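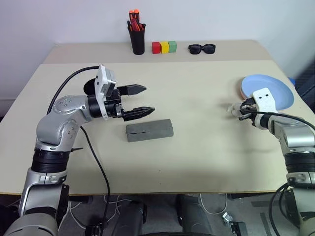 Tirkine Residents Help Board — Home and Building Maintenance

Our housing cooperative, Adjei Court, is revising its written guidance on drafts and noise at interior and exterior doors. The present guidance was prepared many years ago and recommends only felt strip, which tends to flatten within a season or two. Several members have proposed dense foam instead, of the general type shown lying on the beige tabletop: a gray, elongated block with a thin groove along part of its length. The proposal is that such a block be trimmed and placed along the foot of a door, with the groove receiving the edge of a thin threshold plate. Before the guidance is adopted, the cooperative wishes to know whether foam of this kind is suitable for the foot of an exterior door, how it should be attached, and whether a different product should be recommended for doors that open onto a shared hallway. The building has 72 apartments. The exterior doors are painted steel and the hallway doors are solid wood. The gap beneath the doors is uneven, and in the older wing it is wide enough to admit a pencil. Members have also asked whether residents may carry out the work themselves or whether it must be referred to the building contractor.

Posted by Kobina Dogbe, Apr 7, 2020

Rurkenard Tenant Office

The office receives inquiries of this nature every winter and is able to offer the following.

The two kinds of door should be treated separately. A hallway door in an apartment building is very often a fire door. Where that is the case, nothing should be glued, nailed or screwed to it until the building owner has confirmed in writing that the product is permitted for that door. This includes foam. Many ordinary foams burn readily and give off heavy smoke, and a door that has been altered may no longer meet the requirement under which it was installed. A small metal label on the hinge edge will usually state the rating. If the label has been painted over, the paint should not be scraped away with a blade; the owner's records should be consulted first.

For the exterior doors, the cooperative should establish whether the foam is open-cell or closed-cell. Open-cell foam takes up water and will hold it against the bottom edge of the door. On painted steel this leads to rust, and the rust will generally be well advanced before it is visible from a standing position. Closed-cell foam is acceptable as a temporary measure, but foot traffic and grit will wear it down. A door sweep, consisting of an aluminum carrier with a replaceable rubber or brush insert, is the usual permanent remedy. Where the gap is uneven, a brush insert is to be preferred, as a rubber blade set low enough to close the wide end will drag at the narrow end.

To fit a sweep, close the door and mark its lower edge on the face. Measure the full width between the stops and cut the carrier 4 millimeters short of that figure. Hold the carrier in place so that the insert just touches the threshold, mark the centers of the slotted holes, and drill pilot holes. Fasten the screws loosely, open and close the door several times, adjust the height, and then tighten. On steel doors the drilled edges should be touched up with primer the same day.

Members may reasonably do this work on doors for which they are individually responsible. Shared entrances should be left to the contractor. 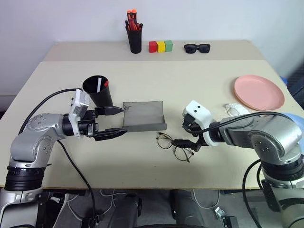 Flikedano wishes to add that the advice concerning sweeps is sound but incomplete. In our own building sweeps were fitted to every entrance in December, and the complaints of drafts continued. The cause was found to be the side seals, which had hardened and pulled away from the frame near the latch. A simple check is to close the door on a strip of paper at several points and draw the paper out. If it slides freely, the seal at that point is not making contact. We would recommend that this check be made before any product is purchased. In several cases adjusting the strike plate was sufficient and nothing needed to be bought at all — the door had simply not been closing tightly.

Rurkenard Tenant Office

The office agrees with the foregoing and would ask that the paper check be placed first in the guidance. It should be repeated after any sweep is fitted.

Adeline

We used a rolled towel for 8 years. It worked, but you do have to put it back every time somebody goes out. Not suitable for a shared hallway, where people will trip on it.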